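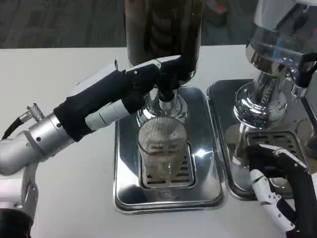

Jeanie Aitken asked after the last report whether the handling rules could be frozen before the serving tasks were finished, so that Flosia would have a fixed text to work from. Our answer is a partial yes. Sections 1 to 4 of the Restau practice document are now frozen. Section 5, on liquids, is still open, and most of this report concerns it.

Status of Section 5

The dispenser task is a two-handed one: a glass under the tap, one hand at the tap, the other in a permitted holding position. The draft sets rules for the setup, for the motion of each hand and for the stop conditions. It applies to cold drinks only.

5.1 Setup. The glass stands over the drip grate before either hand moves toward the tap. Where two dispensers share a table, the task sheet names the one in use, and the other is treated as an obstacle with its own clearance zone. The earlier wording allowed the operator to choose at run time. This produced logs that could not be compared between sites and has been withdrawn.

5.2 Contact. Fingers may touch the tap and the glass. Contact with the tank, the pedestal or the tray is recorded as a fault even if nothing is displaced. Lennox objected that brushing the pedestal is harmless. We have kept the rule, but such contacts now go into a separate class and no longer end the run.

5.3 Idle hand. A hand without a task in the current step must hold still, clear of the glass. The minimum distance is 130 mm, measured from the nearest fingertip. The distance may be reduced in a step that requires both hands, and the task sheet must say so.

5.4 Stops. Any spill outside the grate stops the run. Drops that land on the grate are noted and the run continues. Restarting requires a dry tray and a new entry in the log — the old entry may not be edited.

5.5 Reflective surfaces. New in this draft. Polished trays and bases return false edges and glare to the head camera, and a finger in front of a dark tank has a poor outline. Position checks near the tap may therefore not rely on the head camera alone. Satov has asked for a list of accepted second sources. Joint position is accepted now; force sensing is under review.

Log review

The review covers 3965 entries, of which nearly 900 had to be recoded when the contact classes changed. Recoding was done by hand and checked by Talha Shaikh. Entries without a task sheet number were excluded and will not be recovered.

Open items

Wording for ribbed and other patterned glassware, where the fill level is hard to read from the side. Two versions are in circulation.
A limit on grip force for thin-walled glasses. Lennox is to supply values.
Cleaning interval for finger coverings. Not started.

Schedule and budget

The comment period on Section 5 closes in September. Spending is within the approved amount. Some hours have moved from drafting to log review, and no change to the total is requested. We ask Flosia to confirm that the separate contact class in 5.2 is acceptable, as the report template depends on it.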